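I have been on a wooden block kick since July and I am not ready to stop. It started with a bag of plain ones I got for 2 dollars, the pale unpainted kind with the grain showing, and I meant to paint them for a counting set. Then I left them out on the table for a week and decided I like them naked! So no paint. I did sand the corners (40 blocks, my poor thumbs) and rubbed them with a bit of the Drudstead wax I had left over from the cutting board.

The other half of this is the cloth. I am a big believer in putting something with a picture on it under your blocks, because a tower in the woods is just more fun than a tower on a table. Night forest, mountains, a few birds -- you start telling yourself a story whether you meant to or not.

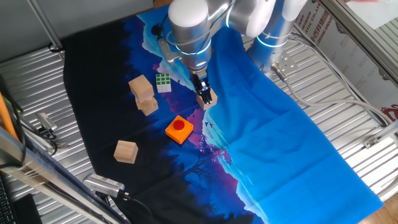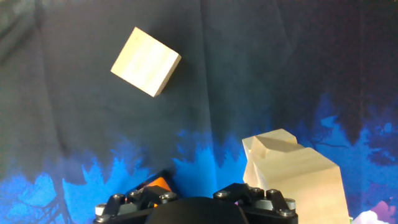
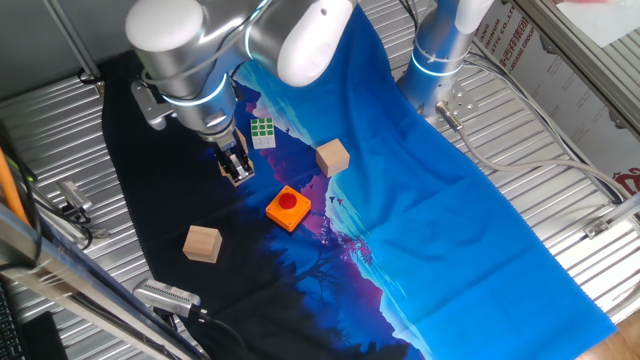
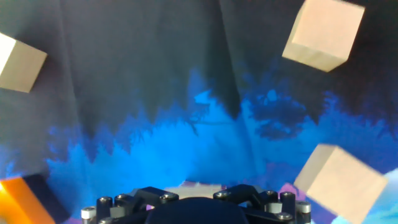 Wood on a dark print, I could look at it all day.

I went hunting for more printed cloth at Thaweesak, the fabric place by the bus station, and came home with two remnants. One is a beach with palm trees that I am not sure about (very orange) and the other is a snowy village that I love. Neither one is hemmed. My machine has been skipping stitches and the new needles haven't come yet, so for now I pinked the edges and called it good.

A tip if you try this: don't iron the print side. I did that on the beach one and now there's a shiny spot right in the middle of the ocean. Turn it over, low heat, and leave a few wrinkles if they won't come out. They make pretty good hills.

Next I want to try stacking with the odd-shaped pieces, the wedges and the notched ones. My record with plain cubes is still 4 on the snowy village before it all goes over, and that was on the flat part -- the folds are brutal.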